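Home | News | Business | Technology | Jobs | Contact

Hotel Room Cleaning Still Beyond Machines, Stullmont Study Finds

3 May 2026

STULLMONT - Machines now on the market are not ready to clean and reset an occupied hotel room without a person present, according to a report released by the Stullmont Institute for Service Work.

The report, titled "The Room Between Guests," compares the daily duties of room attendants with the abilities of robots offered for sale or tested in hotels. It concludes that carpet vacuuming in open areas and the delivery of linens along corridors can be handled by machines under supervision. Making beds, picking up small items and deciding what is trash and what belongs to a guest remain tasks for staff.

Ita Rafferty, who directed the study, said the findings should help hotel owners plan their spending over the coming years.

"Owners have been told for some time that a machine able to do a full room is close at hand," Ms. Rafferty said. "Our work shows steady progress on single tasks. A room is a chain of tasks, and the chain breaks at the first object the machine does not know how to handle."

The institute carried out trials at 3 hotels in the Stullmont and Otelberg areas. Researchers recorded a list of duties for each property and asked experienced attendants to rank them by difficulty. The same duties were then set for 2 machines: a wheeled vacuum unit and a mobile arm known as Jilano, which was developed for light indoor work by the Otelberg firm Mulcahy.

In total, 2,000 separate attempts at household-type tasks were logged. The machines completed 69 percent of them without help from a person. The report cautions that this figure should not be read as a measure of rooms cleaned. Many of the attempts were short and simple, such as moving a folded towel from a cart to a shelf, and these raised the overall result.

Results were weakest on the floor. An attendant entering a room after a night's stay will commonly find bottles, scraps of paper, charging cables and shoes, often in the narrow space between beds. The items must be picked up or moved before vacuuming can begin, and each calls for a different decision.

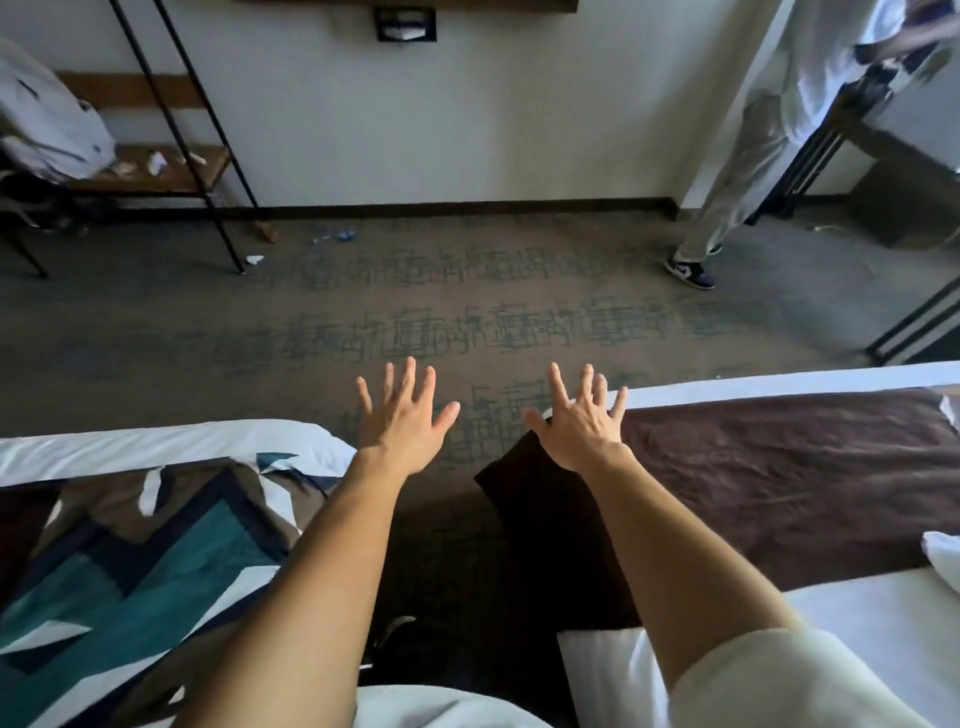
A crushed plastic bottle can be discarded in most cases. A piece of paper may be a receipt the guest intends to keep. A cable may belong to the room or to the traveler, and a vacuum unit that runs over it can be stopped or damaged. The report states that attendants made such decisions within moments and were seldom wrong, while the mobile arm often halted and asked for instructions.

Patterned carpet caused further difficulty. Small objects were missed more often on floors with strong designs than on plain ones, and the vacuum unit at times treated a dark area of the pattern as an obstacle. The institute recommends that makers test their products on the kinds of carpet that hotels use.

Bedding was the second area of concern. The mobile arm was able to pull a flat sheet toward the head of a bed when the sheet had been placed for it in advance. It could not reliably tuck corners, change a pillowcase or lay a runner straight across the foot of a mattress. Where fabric hung down between two beds, the arm was slow to find the edge and in several trials took hold of more than one layer.

Aidan Ó Súilleabháin, head of product trials at Mulcahy, welcomed the report and said the company did not dispute its main findings.

"Jilano was placed in working hotels so that its limits could be recorded by an outside body," Mr. Ó Súilleabháin said. "Soft materials and mixed clutter are the hardest part of indoor work. The company will publish its own results on bed linens in July and will invite the institute to review them."

He added that the company had no plans to offer the machine as a replacement for room attendants. It is to be marketed first for moving carts, sorting clean towels and restocking supply closets, where the layout can be kept the same from one day to the next.

The study also examined how the machines affected the pace of work. At one hotel, attendants reported that the linen delivery trials saved them long walks to the service elevator. At another, the time gained was lost again when staff were called to free the vacuum unit from behind furniture. The report advises hotels to record such calls, which are often left out when the cost of a machine is compared with the cost of labor.

Attendants interviewed for the study expressed mixed views. Several said they would be glad to hand over heavy vacuuming and the pushing of loaded carts. Others were concerned that hotels would cut hours before the machines were ready and that the remaining staff would be left with the hardest rooms. The report asks employers to consult their staff before any trial begins and to keep room quotas unchanged while it is under way.

Questions of privacy are addressed in a separate chapter. Most machines able to handle objects rely on cameras, and guests' belongings are likely to be in view whenever an occupied room is serviced. The institute calls for written notice to guests at check-in, a clear way to decline machine service and the prompt deletion of any recordings not needed for safety.

The report makes no forecast as to when a machine might complete a full room. Ms. Rafferty said the institute preferred to set out the conditions that would have to be met first. They include safe handling of unknown objects, bed making to the standard of the hotel and the ability to work around a guest who is still in the room.

"A guest may be packing, or looking for a shoe, or may simply ask for more time," she said. "Attendants manage this every day as a matter of courtesy. It should be part of any test of a machine that is meant to work beside them."

A second round of trials will cover bathrooms and guest laundry, which were left out of the first study. Hotels wishing to take part may apply to the institute in writing. Printed copies of the report are available from its Stullmont office.

Related items

Otelberg hotels report shortage of room attendants
Mulcahy to expand indoor testing site
Stullmont Institute names new research fellows
Delivery carts approved for use in hospital corridors
Laundry workers to receive training on folding machines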